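**14 November 2019, Gerkthorpe, bench 2**

Teleop demos for the bottle-into-bin task, both arms live, right hand doing the work. Recording at 80 Hz through the Bilyk bridge. Left hand parked at the side of the bin with the fingers open.

Retuned the glove mapping first. The thumb was closing ahead of the four fingers and turning the bottle in the grip. Delayed thumb closure slightly and lowered the grip force limit. Old values are saved in the July config if anyone wants them back.
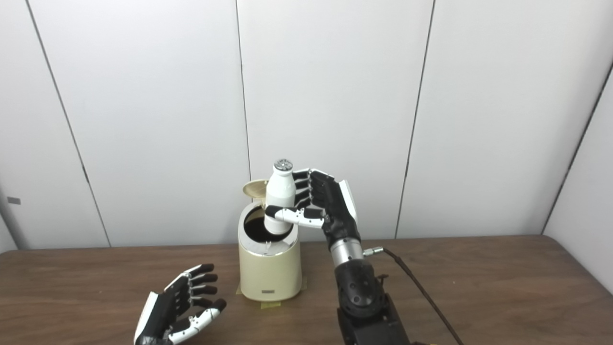 *Right hand with bottle over the bin, episode 753. Bin taped at the foot, lid up.*

Bottle leans a little in the grasp, top to the right. Acceptable. Operators should not correct it over the opening, as small wrist moves there end up in the data as jitter. Line up before crossing the rim, then open the hand in one go.

Head view loses part of the opening behind the bottle. Trarnville want the same camera pose as their set, so leaving it alone.

Brullero logger dropped the wrist channel once, at frame 3963. Episode discarded, logger restarted.

To do:

- check cable slack at the right wrist at full reach
- repeat with the left hand
- send the new mapping file to Trarnville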